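PRESS RELEASE
January 17, 2026

Fogh Residents' Association questions claims made for "self-sealing" stone treatment

The Fogh Residents' Association has today asked Bondeck, the maker of a wipe-on treatment for natural stone, to publish the tests behind its claim that marble "never needs sealing again". The association says it has asked for the same papers twice by letter and has so far been sent two brochures.

Bondeck began selling the treatment to blocks of flats in Fogh last March. The quoted price for a bathroom is 2395 kroner, with a yearly check at 500 kroner on top. The association would like to know why a surface that never needs sealing again needs a yearly check.

"We are not chemists and we don't pretend to be," said Sigrún Þórarinsdóttir, who chairs the association. "But if you tell people that something lasts for ever, and you have been selling it for less than a year, somebody is going to ask how you know. Two brochures is a poor answer."

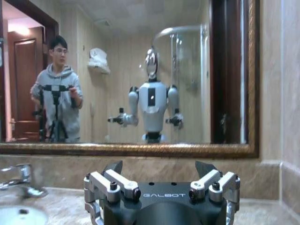

Beige marble countertop beneath a gold-framed bathroom mirror.

The association wrote to over 200 households before the winter and received 87 replies. Of the people who had paid for the treatment, most said they could see no difference. A few were pleased with it. Several had been told by a salesman that their stone was "open" and would be ruined within two winters, and one was told this about a worktop which later proved to be laminate.

Oddur Hjaltadóttir, a stonemason who has worked in the town for most of his life, was asked by the association to look over the sales material. He found nothing in it that would harm a bathroom, and little that would help one.

"Marble marks when you put acid on it," he said. "Lemon, vinegar, the wrong cleaner. A sealer slows down stains but it does very little for that kind of mark, and the leaflet runs the two together as if they were one thing. I would want to see a treated piece and an untreated piece from the same slab, a year on. I have asked. There isn't one."

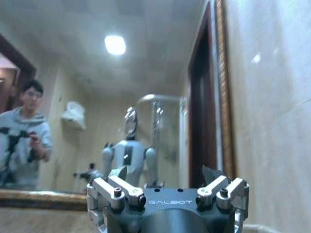
Bondeck's leaflet also says that treated rooms "need no further care of any kind", a phrase the association believes goes well beyond anything a stone treatment could do. Grout, silicone and the backing of mirrors all age in their own way, and none of them is marble. In a tiled bathroom with a mirror fixed to the wall, like the one shown, there is plenty for a householder to look after that no stone sealer was made for. The association has asked for the phrase to be taken out.

Bondeck's agent for the district, Imke Kramer, told the association in a short letter that customers "report a noticeable depth of colour" and that the product had been "proven in the laboratory". The letter did not name the laboratory. A second firm, Kolisik, which sells a similar treatment under the name Fumden, has agreed to share its own figures. The association has not yet seen them and makes no judgement on them. 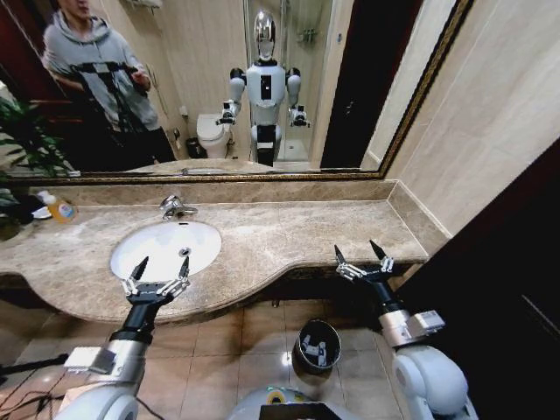
A long beige-and-brown marble vanity top under a large mirror.

Until the papers arrive, the association's advice to members is to hold off signing anything on the doorstep, to get the name of the stone in writing, and to ask for any promise about how long the treatment lasts to be put in the contract. Members who have already paid are asked to keep their receipts.

A meeting on the subject will be held at Fogh library in March. Bondeck has been invited and has not replied.

Press contact: Rocío Pacheco, Fogh Residents' Association
Copies of the letters to Bondeck are available on request.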